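Keeping Up With a Horse Person's Laundry (and Boots, and Everything Else)

I married into horses. I'd never so much as fed one a carrot before I moved out to Fliltonlow, and within a month I was washing saddle pads in a machine that had only ever met bath towels. I learned most of what follows by doing it wrong first, so take it in that spirit.

Hair comes first. Horse hair doesn't behave like cat hair. It's short and stiff and it works its way into the weave like a little needle, and if you throw a hairy saddle pad straight into the washer you'll be picking it out of your socks until July. Hang the pad over a fence and go at it with a rubber curry comb, small circles, then long strokes in one direction. I do both sides. Then shake it hard, downwind of yourself — I've forgotten the downwind part more than once.

After that I run a rinse with no soap at all, cold, and then the proper wash on warm with half the detergent I think I need. Too much soap stays in the quilting and can bother a horse's skin, and ours gets itchy if you look at her funny (her name is Bawa, and she's a chestnut mare with opinions). No fabric softener, ever. It coats the cotton and the pad stops soaking up sweat.

When it's done, wipe out the drum with a damp cloth and clean the filter before anybody's work shirts go in.
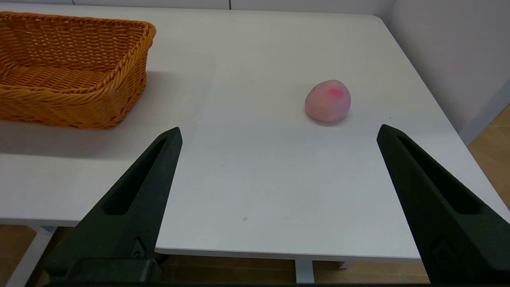

Fiifi Aryee wrote in to say that he gives the drum a short empty cycle with a cup of white vinegar after every second load of pads, and that he puts his girths and polo wraps in an old pillowcase tied shut with a shoelace so the buckles and Velcro don't chew up everything else. I've started doing the pillowcase and I'm a little annoyed I didn't think of it. On the vinegar I'd say check your washer manual, as some makers don't want it near the rubber seals.

Now, boots. Mud on leather should be wiped off wet or brushed off dry, and the in-between stage is when you smear it into the stitching. If they come in soaked, stuff them with newspaper, change the paper after an hour or so, and keep them well away from the heater. I cooked a pair of paddock boots by the woodstove our first winter and they curled up like old toast. Once they're dry, saddle soap on a barely damp sponge, wipe, let them sit, then a thin coat of conditioner. Thin! I used to slather it on and the boots just went limp and collected dust.

The same goes for bridles, except you have to take them apart. Take a picture on your phone before you undo anything. I mean it. I once spent an evening at the kitchen table trying to work out which strap went through which loop while my dinner went cold, and I still had the noseband upside down.
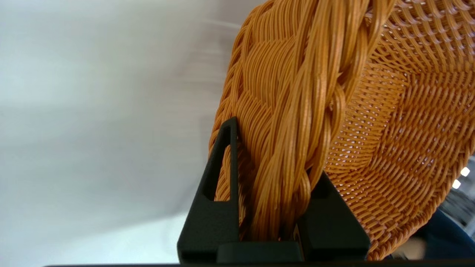 Bits are easier. Warm water, an old toothbrush, and a bit of baking soda for the green slobber that dries around the rings. Rinse it twice, then once more for luck. You can put a plain stainless bit on the top rack of the dishwasher if it's off the bridle, and I do, though never in with the plates when my mother-in-law is visiting.

For the smell in the car, forget those hanging trees. I keep an open box of baking soda in the trunk and a lidded plastic tub for anything that's been on the horse. The tub goes to the barn and back and never comes past the mudroom. Benedicta Issahaku got me into lining hers with an old towel, which catches the grit and goes in with the next load of pads.

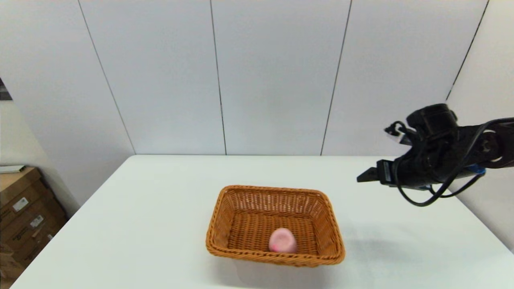 6 min read

Winter blankets are their own headache. A heavy turnout blanket won't fit in a home machine, or it'll fit and then kill the machine. I hose mine on the driveway, scrub with a soft broom and cold water, and hang it over the fence for as long as the weather allows. Regular detergent can strip the waterproofing, so get the kind made for blankets. Close the surcingles before you hang it or they'll swing around and clout you in the ear.

Check the straps while it's out there, and sew up small tears with heavy nylon thread and a curved needle. I use dental floss when I can't find the thread. It's held on Bawa's left shoulder seam for two winters now, and it smells faintly of mint.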